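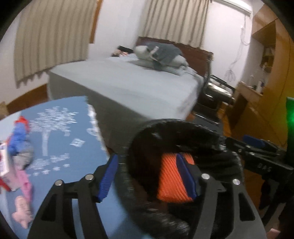 *Photo: Gitton, from the original post*

**Thread: Does anyone believe the "bedroom bin" trick?**

**Gitton** wrote:

Bedroom clear-out, day one. My sister-in-law swears by the Flanagan method: you put a big lined bin in the middle of things and don't leave the room until every surface is bare. I have my doubts. So far the side table with the blue cloth still has a row of little stuff along it, and I can't see how a bin fixes that.

**Zullik** wrote:

It doesn't. I paid 16 dollars for that book and the whole thing is "throw it out." Most of what's on a bedroom table isn't trash, it's stuff with no drawer.

> a big lined bin in the middle of things

Also, who has the floor space?

**Jakden** wrote:

Disagree with Zullik. I did it in February and got through two rooms in 6 hours. A kitchen bin is too far away, so you put things back down. Fold the bag well over the rim or it slides in on you.

**Zullik** wrote:

And how do those rooms look now?

**Jakden** wrote:

One is fine. The other one is my son's.

**Gitton** wrote:

Ha. OK, progress report. Mostly bags so far, plus some paper.

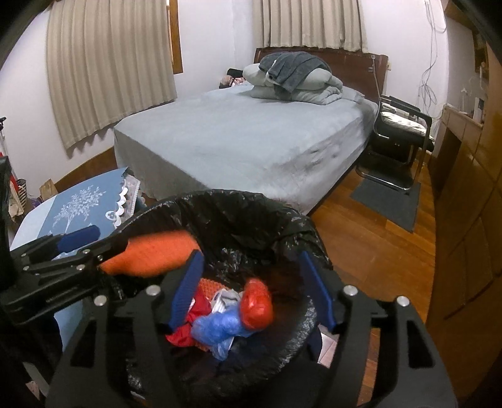
I'm not sold, though. Plastic bags were never my problem - I'd have tossed those anyway. The orange thing I went back and forth on for a while, and the book has no advice there beyond "be brave."

**Zullik** wrote:

Page 142, if I remember right. Be brave and then buy it again in 9 weeks.

**Jakden** wrote:

You two could argue a sock into staying. What about the table?

**Gitton** wrote:

Table is tomorrow. I'm keeping the cloth, before anyone starts.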